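Notes from the Makowska Workroom: Getting the Gray Right

After a good deal of back and forth (and more sample pots than I care to admit to), the big work surface at Makowska is finally finished, and it is gray. Pale gray, with a touch of blue in it when the light comes from the yard side. I know a few of you were holding out for the warm cream, and I did hear you! But cream showed every smear of pencil and glue on the old one, and I think most of us were ready for a change.

Roman Wysocka did the lion's share of the sanding, starting before eight in the morning and stopping only for soup. We had put aside $200 for the whole job and came in $11 under, which left just enough for a new box of sanding pads and a bag of the good ginger cookies. Washington Batista mixed the last coat himself and put it on in thin, crossing strokes. He likes a finish with a bit of life in it – something soft and cloudy that doesn't glare back at you when you're bent over small work – and I have come around to his way of thinking.

Please go on using the surface as you always have. Pencil marks are fine, and so are little doodles while you think, as long as you leave the ballpoints in the jar by the door. For everyday dust, a dry cloth is plenty. Cutting still needs a mat under it, and the mats are back on their hooks beside the sink.
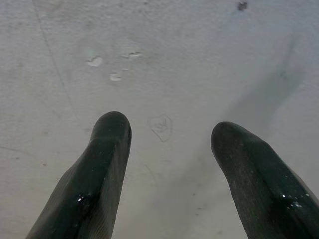
Can I wipe the gray surface with the regular kitchen spray? Plain water and a drop of dish soap are better, on a soft cloth that you've wrung out well, and the spray can stay in the kitchen.

We'll have the leftover paint on the low shelf through November, so if you spot a scrape that bothers you, let Washington know and he'll bring his small brush.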